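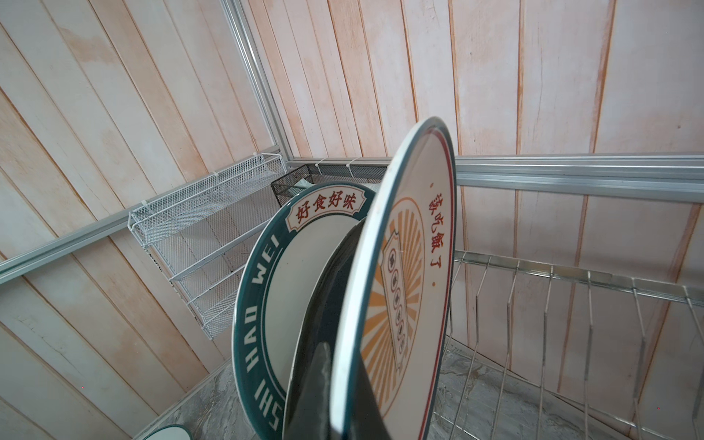 Relevé de compteur et fuite lente : la suite

Publié en mai. Rubrique : maison, eau

L'index affichait 2306 m³ au départ et, au retour, huit jours plus tard, 800 litres de plus. Personne n'avait dormi dans la maison entre-temps, l'arrosage était coupé et le lave-vaisselle débranché. Cela fait 100 litres par jour, soit un peu plus de quatre litres par heure si le débit est constant. Je reprends la méthode dans l'ordre, parce que mon billet précédent sur le sujet était confus et que Gaëtan Rey m'a signalé par courriel une erreur d'unité dans le tableau (corrigée depuis).

Rappel sur la lecture. Sur un compteur volumétrique domestique courant, les chiffres noirs donnent les mètres cubes, les chiffres rouges les litres. La facture ne retient que les noirs. Une fuite de ce calibre reste donc invisible sur un relevé ponctuel et n'apparaît qu'à la comparaison de deux factures, à condition d'avoir une consommation stable d'une année sur l'autre. Ce n'est pas mon cas.

Première étape : distinguer une fuite continue d'une fuite intermittente. J'ai noté l'index à 23 heures puis à 6 heures, trois nuits de suite, sans aucun tirage. Les trois écarts étaient très proches. Une chasse d'eau dont le flotteur se bloque une fois sur deux donne des nuits inégales ; un joint fatigué ou un raccord qui suinte donne des nuits semblables. Le second groupe est plus pénible à localiser.

Deuxième étape : isoler les branches. La maison a une nourrice dans le cellier, avec un robinet d'arrêt par départ. J'ai fermé les départs un par un, en attendant une heure entre chaque lecture. Une heure est un minimum à ce débit : en dessous, on lit deux ou trois litres et l'incertitude de lecture devient du même ordre que ce que l'on cherche. Fermer la cuisine n'a rien changé. Fermer la salle de bains non plus. Fermer l'alimentation du chauffe-eau a arrêté l'étoile du compteur.

J'ai d'abord cru au ballon lui-même. Le fond était sec, la jaquette aussi. Restait le groupe de sécurité, raccordé au siphon par un tube rigide opaque, ce qui est propre et parfaitement inutile pour le diagnostic. Une fois le tube démonté, le filet d'eau était net, chauffe à l'arrêt comprise.

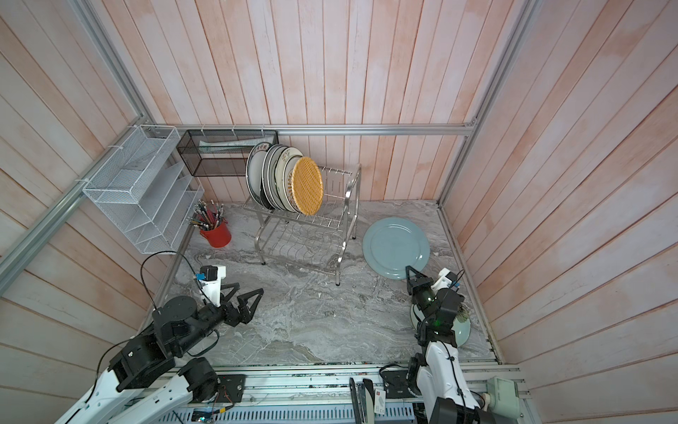 Un groupe de sécurité évacue normalement un peu d'eau pendant la chauffe, par dilatation. L'ordre de grandeur admis est de quelques pour cent du volume du ballon par cycle. Un écoulement permanent, hors chauffe, a deux causes ordinaires : un clapet entartré qui ne repose plus sur son siège, ou une pression de réseau trop élevée. J'ai mesuré la pression au robinet du cellier avec un manomètre à aiguille Brekano, acheté à Pons chez le quincaillier de la rue qui descend vers la gare. En journée, rien d'anormal. La nuit, quand le quartier ne tire plus, l'aiguille monte nettement et finit par passer au-dessus de 5 bars. C'est trop pour une installation sans réducteur, même si le groupe est taré plus haut.

Les deux causes étaient donc présentes. Le clapet, sorti de son logement, portait une couronne de calcaire sur la moitié du pourtour. Je l'ai laissé une nuit dans le vinaigre pour voir, sans intention de le remonter : le prix d'un groupe neuf ne justifie pas l'exercice.

Travaux effectués :
remplacement du groupe de sécurité, même diamètre, siège inox ;
pose d'un réducteur de pression après compteur, réglé à 3 bars ;
remplacement du tube opaque par un entonnoir siphon à garde d'air, qui laisse voir l'écoulement ;
manœuvre de la vanne du groupe une fois par mois, notée sur le carnet.

Sur le dernier point, Nadège Millet me rappelle que la notice le demande depuis toujours. C'est exact, et je ne le faisais pas.

J'ai aussi installé un capteur d'impulsions Jurow sur la tête du compteur, avec l'accord du service des eaux, qui m'a répondu en deux jours. Une impulsion par litre, horodatée, écrite dans un fichier texte. Je n'utilise pas l'application fournie. Un script compare chaque matin le plus long intervalle sans impulsion de la nuit à un seuil de deux heures ; si aucun intervalle n'atteint ce seuil, il m'envoie un message. Depuis la réparation, l'intervalle nocturne dépasse cinq heures presque toutes les nuits. Deux exceptions, dont une régénération de l'adoucisseur que j'avais oublié d'exclure.

Quentin Hervieu demandait en commentaire si le capteur suffit à se passer du relevé manuel. Non : il perd parfois une impulsion, et l'écart se cumule. Je recale le fichier sur l'index réel le premier de chaque mois.

Reste à traiter la purge du vase d'expansion, que le nouveau réglage de pression oblige à regonfler. Le manomètre de la pompe à pied ne concorde pas avec le Brekano, et je ne sais pas encore lequel des deux a tort.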